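Hand-held gripper closing on one side only: how to find the fault and fix it
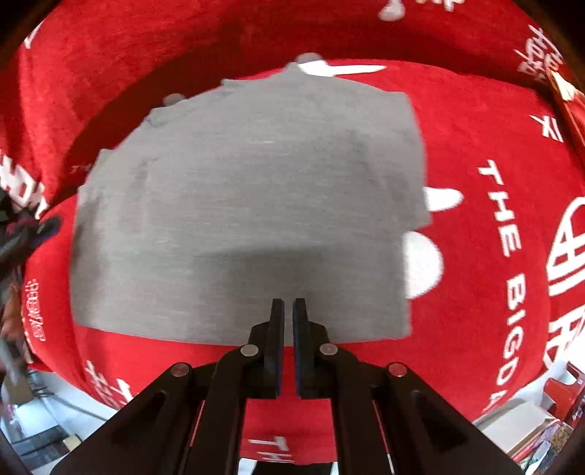

Quick write-up before I forget the order I did things in. Our Keogh hand gripper started closing lopsided in May, halfway through a run of folded clothes. Right finger came in, left one lagged, then snapped across with a bang. Caught the side of my thumb. Not badly, but enough that I stopped the run and took the thing apart.

If yours drags, clicks, or drops one edge of a fold and keeps the other, this is probably the same fault. Takes under an hour. Longer if you lose a washer, which I did.

What it looked like in the logs

We had 476 pick-ups recorded before I noticed anything. Went back afterwards and the finger gap had been reading wrong from early on. The trigger said closed, the gap reading said nearly closed. Small difference, easy to miss. Set a warning for it. I hadn't.

Worse on soft stuff. Hard objects push the fingers level so the fault hides. A folded T-shirt doesn't push back, so the lagging finger just skids over the top layer and you get half a fold.

You will need

Small hex keys
Tweezers
Stiff brush, old toothbrush is fine
Feeler gauge, or a strip of thin card
Dry lubricant. NOT oil
A tray with sides
Eye protection if yours has a return spring

Step 1. Make it safe

Unplug it. Not just switched off, unplugged. If there's a battery, take that out as well. Then squeeze the trigger by hand and let go slowly so the spring isn't loaded. Skipped this the first time and that's how the second pinch happened.

Step 2. Check both fingers dry

Hold it level and close it very slowly. Watch where the tips meet. They should meet in the middle. Ours met well over to the right.

Now push each finger gently with one fingertip. A bit of give is normal, same both sides. If one is stiff and one is loose, carry on to step 3. If both are stiff it's more likely the trigger cable, skip to step 6.

Step 3. Look for fluff

It will be fluff. Fleece and plush blankets are the worst for it, the pile sheds and works its way into the slots in the plates. Ours had a hard little plug of it packed at the end of one slot, so the plate stopped short and then jumped when I pulled harder. That jump was the bang.

Pull it out with tweezers. Don't poke it through to the other side, it only packs in tighter. Brush the slot end to end, then the gaps between the plates. Open and close a few times and brush again. More comes out.

Step 4. Check the pivots

With the fluff gone, wiggle each linkage arm side to side. Any you can rock has wear. One of ours had a washer that had split and was riding up on the plate edge. Swapped it for one from a Cutgate spares bag. Fits fine.

Do not tighten everything hard. The plates need to slide. Nip up anything adjustable until the wobble goes, then back off a touch.

Step 5. Lubricate

Tiny amount of dry lubricant in each slot. Work it in, wipe off the rest. Oil will grab fluff and you'll be back here by tea time.

Keep it off the finger pads. If you get any on there clean it straight away, or teh fabric slips and you'll think the fault is back.

Step 6. Trigger cable

Slack it right off, close the fingers by hand with the card between them, then take up the slack until the trigger just starts to bite. Lock it. Try it without the card. Should close fully with no snap at the end.

Step 7. Reset the closed position

Ours runs on Hedia firmware and keeps the old closed reading after a repair. Until you reset it the numbers are rubbish. Hold it closed, run the zero routine, open, close, check. Before, ours read 787 open and never got back to zero. Now it reads 800 open and goes to zero every time.

Step 8. Test it on cloth

Start with a folded top on a flat surface. Slide the tips in low, close slowly, lift a little. Both fingers should hold the same layers. Do this twenty times before you record anything. Keep your other hand well back from the tips untill you trust it.

What to do with the bad data

We binned everything after the gap reading first drifted. Hurt a bit. You could keep the picks where both fingers closed properly but you'd have to check every one by eye, and we had over 3000 frames in one batch alone. Not worth it.

Since then

Brush the slots at the end of each session. Swap washers when they look tired, don't wait. Wear a glove on the free hand, but a snug one, loose cuffs get caught in the linkage too.

Same steps should work on the Grekgate model, the slots are shorter but they clog in the same spot. On that one the cable lock is on the left and it's a left-hand thread. Turn it gently.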